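Left arm drops out mid-grasp, joint 2 overcurrent
26 December 2021, posted by gokico_bench

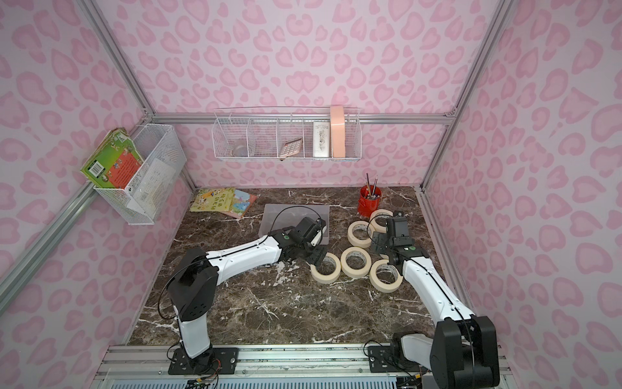
Both arms at the tape rolls, tray under the left wrist.

Left arm faults on joint 2 after some 200 cycles. Gripper stays closed, arm sags onto the table. Right arm never trips. Firmware 119.

eker17: Cable. Check the loop at the shoulder for strain at full reach.

virmont: Disagree. A bad cable gives comm errors, and he has overcurrent. I'd look at the payload setting.

gokico_bench: Payload matches the right arm. Swapped the cable anyway, tripped at cycle 17.

eker17: Then swap the drives side to side.

blomqvist: Before that, put a support under the forearm. No brake on that joint. Keep your hands out when it trips.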